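Clenia Table Activity Set
Section 2: Setting out the pieces

2.1 Before you start

Clear the table and wipe it down. Lay the white work surface flat. Check the contents against packing list 3224. If a piece is missing, quote the list number to Hitedus Spares.

CAUTION: Do not use solvent cleaners on painted or felted pieces. A damp cloth is enough.

2.2 Red pieces

1. Stand the red block near the middle of the work surface with its round spot facing the user.
2. Bring the long red piece across the top of the block so that it extends to the right.
3. Support the long piece at its free end until it has been positioned.
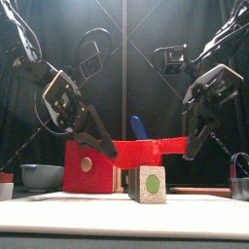

4. Lift the long piece away before moving the block. Do not drag the two together.

NOTE: Small differences in shade between red pieces are normal and do not affect use.

2.3 Cup and knife

1. Place the speckled block to the right of the red box, green dot to the front. Leave a finger's width between them.
2. Stand the red cup upright on top of the speckled block.
3. Put the blue piece in the cup, rounded part uppermost.
4. Hold the toy knife level above the cup, blade to the left and handle to the right.

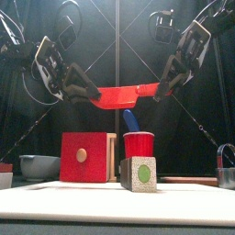
5. Lower the knife slowly. If it touches the blue piece, raise it and turn the blue piece slightly before trying again.

CAUTION: The cup is not fixed to the block. Steady it when working over it.

2.4 Back row

1. Place the light blue bowl at the far left of the back row.
2. Place the wooden box to the right of the bowl, slot and knob to the front.
3. Pull the drawer partway out. Do not force it past the stop.
4. Keep the white sheet forward of the row.

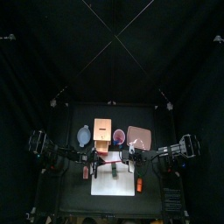
2.5 Putting away

1. Close the drawer.
2. Empty the cup and store the blue piece separately.
3. Pack felted pieces in the Shemweta bag, away from rough wood.
4. Return the remaining pieces to tray 17 and sign the record card.

Replacement trays are ordered under part number 2891.

Section prepared by Mercy Kariuki. Issued January 2, 2021.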